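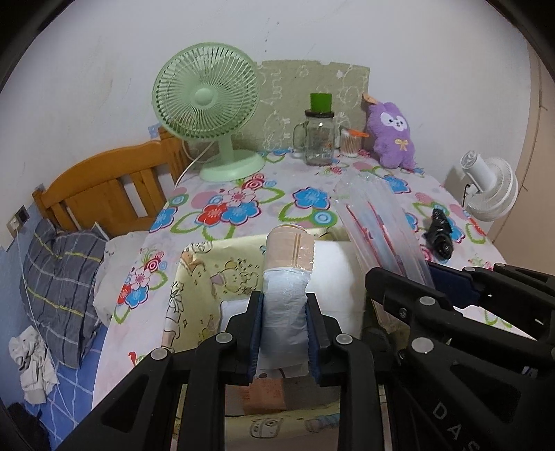
Cylinder in clear tape and white wrapping, held upright.

Wallent Game Reserve: Self-Drive Visitors, Frequently Asked Questions

Last updated 2026-05-25

Entry and permits

Which gate should I use?
Day visitors enter and leave at Lollusstead Gate. Overnight guests may use Lollusstead Gate or the north gate at Grindska. The Grindska gate has no card terminal, and day permits are not issued there.

What are the gate hours?
Both gates open at sunrise and close at sunset. The times are posted monthly at each gate and printed on the back of the permit. A vehicle that reaches the gate after closing will be let out, but the driver is charged a late exit fee and the entry is logged against the plate number.

What do I need to bring to the gate?
A driver's license for each person who will drive, the vehicle registration or rental agreement, and the booking reference if you have one. A photo of the license on a phone is not accepted. A photo of the rental agreement is.

Can I leave and come back on the same day permit?
Yes, through Lollusstead Gate only. Keep the stub. Re-entry stops two hours before sunset.

Can a learner drive in the reserve?
No. This applies on all roads, including the paved road between Lollusstead Gate and Greco Camp, and whether or not a licensed driver is in the passenger seat.

Vehicles

Do I need four-wheel drive?
For the paved road and the main gravel loops, no. An ordinary sedan is adequate in dry weather. The Grindska Loop has two river crossings and a section of deep sand and is limited to four-wheel-drive vehicles with low range. All-wheel-drive cars without low range are turned back at the barrier.

What tire pressure should I use?
Follow the figures on the plate inside the driver's door for paved and gravel roads. For the sand section, ask at the Greco Camp office. There is an air line at the workshop and visitors may use it during office hours. Reinflate before returning to the paved road.

Are motorcycles, convertibles or open vehicles allowed?
Motorcycles, scooters and bicycles are not. Convertibles are admitted with the roof closed and it must stay closed. Open vehicles are restricted to operators holding a Wallent concession.

Can I tow a trailer?
Trailers may be towed from either gate to Greco Camp by the shortest route and must be unhitched there. They are not permitted on any loop.

Is fuel available?
Gasoline and diesel are sold at Greco Camp. There is none at the gates. The pump is closed during deliveries, which are not announced, so arrive with enough fuel for the day.

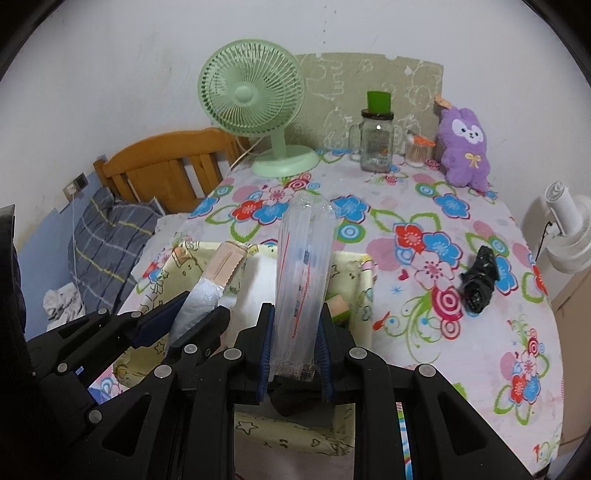
Where can I charge an electric car?
There is one charging point at Greco Camp, for overnight guests. It cannot be reserved. Extension cables from campsites and chalets must not be used for vehicle charging. The circuits share a breaker with the water pumps.

Driving rules

What are the speed limits?
35 km/h on the paved road and 20 km/h on gravel. In camp, drive at walking pace. Limits are checked by handheld radar and by comparing the time stamps on the permit at gate and camp.

Who has right of way at a sighting?
The vehicle that arrived first keeps its position. Do not pull in between that vehicle and the animal. If the road is blocked, wait or turn around where the surface allows. Driving off the road is an offense in all parts of the reserve, and the tracks of the vehicle in front are not a road.

May I get out of the car?
Only at marked stops. These have a green post with a white top. Keep within sight of the vehicle. You may not sit on the window ledge, stand through a sunroof or open a door anywhere else. Changing a flat tire is covered below.

How far should I stay from elephants?
Stop as soon as you see them and let them set the distance. In general, do not approach closer than the length of several cars, and double that for a herd with calves or for a bull in musth. Signs of musth are a dark wet streak down the side of the face and dribbling urine on the hind legs.

What should I do if an elephant comes toward the car?
Check the mirrors first, then reverse at a steady rate in a straight line. Do not sound the horn, rev the engine or flash the lights. If there is a vehicle behind you, hold a hand out flat and low at the window to signal it to back up. If you cannot reverse, stay still with the engine running. Do not drive past the animal to reach open road.

For this reason we advise leaving the car in a position from which it can be reversed, and practicing reversing in the vehicle before entering if it is a rental you do not know.

What if I get a flat tire or break down?
Call the number on the permit and give the nearest road marker. If no animals are in view on either side, one adult may get out to change a tire while another keeps watch from inside. Otherwise wait for a ranger vehicle. Much of the reserve has no phone signal. In that case stay in the car and stop the next vehicle, and ask its driver to report your position. Cars not accounted for at closing are searched for the same evening.

General

How large is the reserve?
1,334 square kilometers. Only the southern part is open to self-drive visitors. The part north of the Grindska River is reached on guided trips booked through Greco Camp.

Can I drive after dark?
No. Guided night drives leave from Greco Camp and have a minimum age, shown on the booking page.

Are drones allowed?
No. A drone found in a vehicle is held at the gate and returned on exit.

Can I bring a dog?
No, and there are no kennels at either gate. Assistance dogs need a permit issued in advance.

Which roads are closed at present?
The low-water bridge on the Grindska Loop is closed until the end of May for repair of the approach slab. The loop can be driven from the eastern end as far as the bridge and back by the same route. Other closures are chalked on the board at Lollusstead Gate each morning and are not posted online.

How do I dispute a fine?
In writing, to the Greco Camp office, with the permit number and the fine notice attached. The fine must be paid before exit in all cases and is refunded if the dispute is upheld.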